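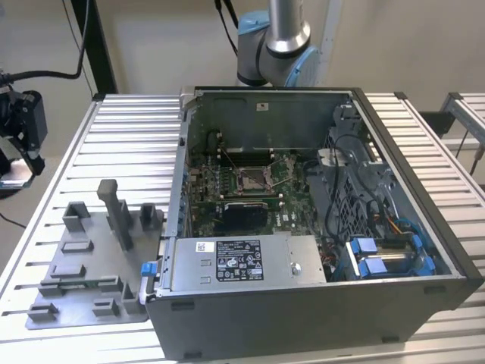

Bench technicians wanted for computer refurbishing in Orkby

Alarcón takes in old office computers, gets them running again and passes them on to schools, clubs and households that need one. We have room for 6 more people at the bench this summer and would love to hear from you, whether you have been building PCs since school or have only ever swapped a memory stick and enjoyed it!

The work

Most of what arrives is desktop towers from offices that are upgrading. You will open them up, clean out the dust, test the power supply, check the memory and graphics card, fit a drive and put the whole thing back together. Some machines come to us complete and some have had their processors taken out by the previous owner, so there is a fair bit of detective work with the parts shelves (bring patience for motherboards whose manuals vanished years ago). Anything beyond saving is stripped for spares.

Last year 3,583 items came through the door, counting screens and keyboards, and 500 computers went out again. This year's big order is 240 towers for Jela, the homework club network, and we are really looking forward to it.

What we would like from you

A steady hand with small screws and fiddly cables
Willingness to write things down on the job sheet, every time
Able to lift a full tower on to a bench
Happy to ask when you're stuck

Linux experience is handy but we can teach you that. You don't need a certificate of any kind.

What you get

Paid part-time hours, mornings or afternoons, tools and wrist straps provided, and a proper lunch break. New starters work next to an experienced technician until they feel ready to take a machine from start to finish. You also get first pick of the odd parts box, which has furnished more than one home server!

How to apply

Send us a few lines about yourself and something you have repaired, computer or otherwise. A bicycle or a toaster is fine. Please say which hours suit you. Applications close on 21 Jun 2023, and we will invite people in for a try-out at the bench before the end of the month.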